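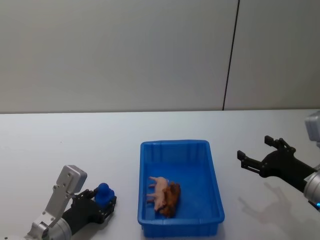

Panel joint right of centre, behind the white table.

Filling butt joints in painted wall panels
Forum: Interior finishes > Walls and linings

rbustamante
Painted wall lining, panels at 1,168 mm centres on timber battens. The vertical joints were left open at the butt and they show as a thin dark line. The client would like them gone before the room is repainted in September. My plan is flexible acrylic filler, sand flush, two coats of emulsion. Is there any reason to tape as well? Panels are MDF, 12 mm, screwed and plugged. Relative humidity in there was 43 per cent at nine this morning.

geddes_archie
Acrylic alone will crack. MDF moves across its width with the seasons and all of that movement ends up at the joint. You will get a hairline by the first winter and it will look worse than the gap, as the edge of the filler picks up dirt.

Tape it or leave it alone.

G_Melendez
Disagree with the first part. It depends on the width of the gap. A hairline butt has no room for filler to stretch, so yes, it cracks. Open the joint to 3 mm, clean out the dust, seal both cut edges and the filler has something to work with. I did a corridor that way at Vilside, 29 joints, and two have cracked. Both were next to the radiator.

geddes_archie
Two that you know of. And sealing the edges is the step everyone skips. Raw MDF edge pulls the water out of acrylic before it has bonded.

rbustamante
Edges are not sealed as far as I can tell. The line also looks out of plumb from the table, but I put a level on it and it is true, so that is only the angle of view.

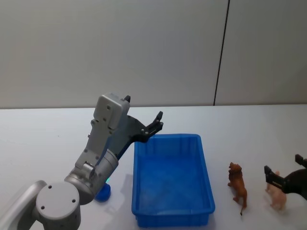 Joint runs from the top of the picture down to the back of the table.

irais_c
Before anyone opens anything up, are the panels fixed on both sides of the joint to the same batten? If each edge lands on its own batten they can move apart independently, and neither tape nor filler will hold. Take a screw out each side and look.

rbustamante
Same batten, 43 mm face. Screws are in at 15 mm from the edge.

irais_c
Then the movement should be small. I would go with Meléndez on the 3 mm groove, but use a two-part filler below and acrylic only for the last skim.

G_Melendez
Not two-part. It sets harder than the board and you get a ridge instead of a crack.
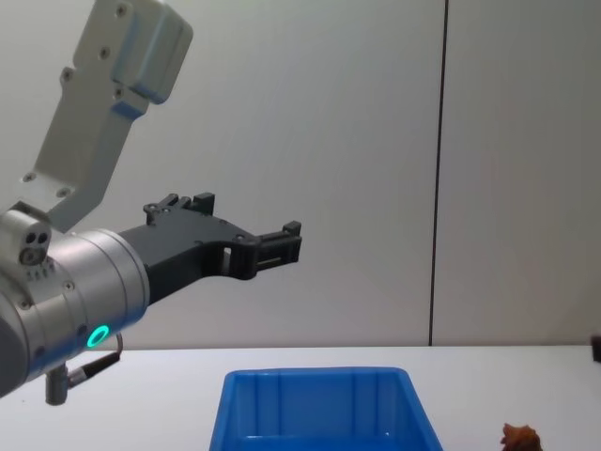
rbustamante
The other option is to stop hiding the joints and cover each one with a flat strip, 20 mm wide, painted in with the wall. Huder list a primed one and I have been quoted 488 for the whole room, cut to length. That is more than filler but there is no sanding, and with equipment in use I would like to keep dust down.

geddes_archie
Strips are the sensible answer. Glue to one panel only and leave the other side free to slide.

irais_c
Fix one side, agreed. Do not caulk the free side afterwards or you are back where you started.

gcisneros
We have strips in two rooms at Carrillo. They do the job, but light from a side window throws a shadow off every one. Which way does the daylight come in?

rbustamante
Not checked. I will tape a sample strip up and look at it at four in the afternoon.

G_Melendez
Try one filled joint as well, somewhere low down, and leave both through a heating season. Repainting can wait if the client is reasonable.

rbustamante
The client has booked the decorator. I will ask.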